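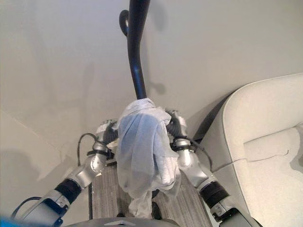

## Wed 21 November: sheer white cloth, black stand

Second go at the question of whether thin white cloth can live on the curved stand between fittings. Annick says yes. I say I want to see it come off the pole in a state somebody would sew.

My trouble is with the bunching. Where the cloth wraps the pole the folds pack tight, and all the width ends up in the lower part, ruffled, with a tail hanging under it. Annick calls that resting. I call it crumpled. She points out that the cloth is thin and we would be steaming it anyway, and I don't have a good answer to that except that steaming has a cost too and it never shows up in her notes.

The label on the roll says Munel 2608. Zirar's sheet for it claims creases "relax overnight." Overnight where? Their sheet for the last one said the same thing and I was still ironing in February. I'd like to see a piece left hanging in our room, with our heating, before I repeat the claim to anyone at Ellport.

The color argument is still going. Khairul thinks this roll is bluer than the one before. I think he is looking at folded layers with light coming through them. Anything this see-through goes blue when you stack it up. One flat layer against the off-white wall, next to one flat layer of the old roll, would settle it. So far we have only compared heaps.

About the stand itself:

- The curve looks good and does little for us. Cloth wants to go where the pole goes.
- Gloss finish is fine. I had expected snags and have no evidence of any, but I haven't looked hard either. Check the threads under the lens.
- The little curl near the top could take a loop of tape. Melur suggested sewing one into the corner so the cloth hangs from a point. Worth trying, though a single point will pull on the bias.

Proposed test, so we stop trading opinions: 2 pieces off the same roll, one bunched on the pole, one pinned flat to the board, 45 minutes each. Sekar to judge them without being told which is which. Annick agrees to this but wants it run overnight as well. Fine, if she comes in to take them down.

Ridwan asked whether the old Petkov rail is still in the back store. If it is, I'd use that and give the stand back to display.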